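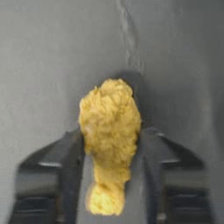

A toy chicken drumstick held between the gripper's two fingers at Toretti's packing hall in Firham.

Staff who pack play-food sets at Toretti in Firham have been sharing the work with a robot arm since May, and the company says it will keep the machine after a trial that covered one of its three packing lines.

The arm picks toy food pieces one at a time and places them in the trays that go into the boxed sets. Until this spring that was done entirely by hand, by a team of 14 working in two shifts.

Britt-Marie Rønning, who runs the packing hall, said no jobs had gone. Four people have moved from picking to checking and box closing, and two more are being trained to set up the arm when a different set comes down the line.

"The drumstick was the one we argued over," she said. "It's lumpy and it's wider at one end, so where you take hold of it matters. The fried egg was easy by comparison."

In the last full week of the trial the line packed 893 sets in which every piece had been placed by the arm. A further 392 needed a piece added or turned by hand before the box was closed. The target for the autumn is 1000 a week without help.

Ulla Hovland has packed at Toretti for nearly 14 years and now works at the checking table. She said her wrists were better for it but the day was quieter than she liked.

"We used to stand opposite each other and talk," she said. "Now I'm at the far end with the lids. I've asked for the tables to be moved — we'll see."

The union representative on site, Gediminas Lepik, said members had accepted the change on condition that checking is paid at the same rate as picking, and that everyone takes a turn at it. The rota changes every fortnight. He wants the same terms in writing before a second arm is ordered.

Rønning said a decision on the second line would be made after the Christmas orders have gone out. The third line, which handles the larger wooden sets, will stay as it is.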